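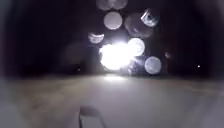

La luz de la entrada es la que más se usa de toda la casa y la que menos se piensa. Se compra el foco más potente de la estantería, se atornilla a la pared y se deja apuntando al frente. El resultado es un resplandor blanco que se come todo lo que tiene detrás: no se distingue la lámpara, ni en qué está montada, y a los lados sigue estando igual de negro. El pavimento gris de delante se ve, pero para encontrar la cerradura o reconocer a quien llega sirve de poco. Casi siempre se arregla sin comprar nada, con una escalera, un trapo y un destornillador.

Antes de tocar nada

Salga de noche, con la luz encendida, y camine hasta la acera. Dese la vuelta y vuelva despacio hacia la puerta. Si tiene que entornar los ojos o levantar la mano, el foco está demasiado horizontal. Repita el paseo desde el lado por donde entra el coche, que suele ser el peor. Marque en el suelo con tiza los sitios donde no ve dónde pisa.

Después corte la corriente en el cuadro, compruebe que no hay tensión y deje enfriar el aparato 20 minutos. Los halógenos antiguos queman bastante más de lo que parece.

Limpiar el cristal

Un cristal sucio reparte la luz por donde no debe. El polvo, la grasa y las telarañas forman un velo alrededor de la bombilla, y quien mira de frente solo ve ese velo.

Quite primero lo seco con una brocha vieja. Prepare agua templada con unas gotas de lavavajillas y pase un paño de microfibra bien escurrido, sin mojar la junta. Si hay cal, use vinagre blanco rebajado a la mitad, déjelo actuar un par de minutos y aclare. Seque con otro paño. No use estropajo: los plásticos quedan rayados para siempre y deslumbran más que antes.

Por dentro solo se limpia si el aparato está hecho para abrirse. Mire la junta de goma antes de cerrar; si está cuarteada, cámbiela, porque por ahí entra el agua.

Bajar el foco

Afloje el tornillo del soporte e incline el foco hacia el suelo. La mancha de luz debe caer entre la puerta y los primeros pasos del camino, sin llegar a la calle ni a la ventana del vecino. Apriete a medias, dé la corriente, mire desde la acera y corrija. Suelen hacer falta dos o tres intentos. Vuelva a cortar la corriente cada vez que suba a la escalera.

Si el soporte no da más de sí, una visera de chapa pintada de negro mate por dentro hace el mismo trabajo. En el taller las sacamos de los recortes de la caja de un armario Pulow viejo, dobladas en el borde de la mesa. Deje hueco para que circule el aire y no tape las aletas de refrigeración. 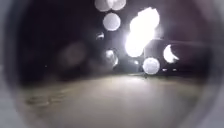
De noche, una luz blanca muy intensa, con su halo, frente a un tramo de pavimento.

Menos potencia y más puntos

Dos luces flojas alumbran mejor un paso que una fuerte. Ponga una junto a la puerta y otra baja, a un lado del camino, tapada por arriba. La sombra que deja una la rellena la otra. En la casa de la calle Arboleda cambiamos un foco grande por 2 apliques con bombillas de 8 vatios y el escalón se ve entero por primera vez.

Elija luz cálida. La blanca fría molesta más a los ojos acostumbrados a la oscuridad y atrae más insectos, que acaban dentro del cristal que acaba de limpiar.

Con el suelo mojado

El pavimento liso refleja cuando llueve. Repita el paseo una noche de agua, y si ve el brillo del foco en el suelo mueva la luz hacia un lado en lugar de bajarla más. Barra también las hojas: pegadas al suelo apenas se distinguen, y resbalan.

Sensor y temporizador

Los detectores de movimiento se ensucian igual que el cristal y empiezan a saltar solos o dejan de saltar. Un paño húmedo basta. Oriéntelos al camino de la casa, no a la calle. En los que traen rueda de tiempo, dos minutos son suficientes para abrir la puerta con las bolsas en la mano.

Repaso

Limpieza en mayo y otra vez al empezar el otoño. Apunte el tipo de casquillo dentro de la tapa del cuadro, y guarde una bombilla de repuesto en el cajón de la entrada.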